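Search this journal Advanced search Go

3. Where households keep their fruit

Earlier work on domestic storage has treated the fridge as the natural home of anything that might rot. Our respondents in Sikholm had not read it. Of the 62 households that kept a diary for us through September, most put fruit wherever there was a gap, and then defended the gap as a system. One man described his windowsill as "the ripening department". His wife's diary calls it the windowsill.

We sorted the 1,502 diary entries by place of storage, ignoring those that concerned only biscuits. Open shelving did better than we had guessed. Fruit kept at eye level was eaten sooner than fruit kept in the fridge drawer, a place several diaries mention only in the past tense (Figure 2). 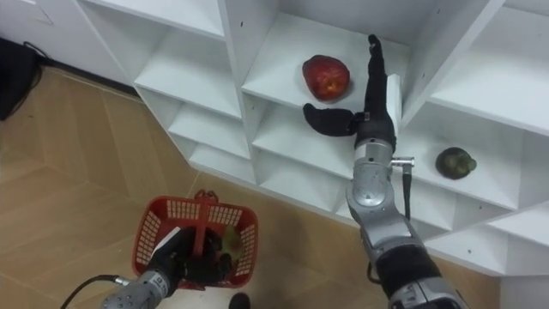 Fongchan Mahawong
Detgate School of Home Studies
September

Figure 2. A single red fruit on an open white shelf.

The lone fruit deserves a word. Diaries from both Sikholm and Kaewsai show that the last piece in a household may stay put for up to 7 days, each member politely leaving it for another. We call this the courtesy delay. Our reviewers called it laziness, and we have kept their term in the appendix.

3.1 Limits

Two households withdrew when asked to weigh their plums. A third reported eating no fruit at all but filled in every page.

Reader comments

Stindidero: Did you control for bananas? They go off if you look at them.

plumdiary: We were one of the two. The scales were not accurate and I said so at the time.

Stindidero: So that's a no on bananas.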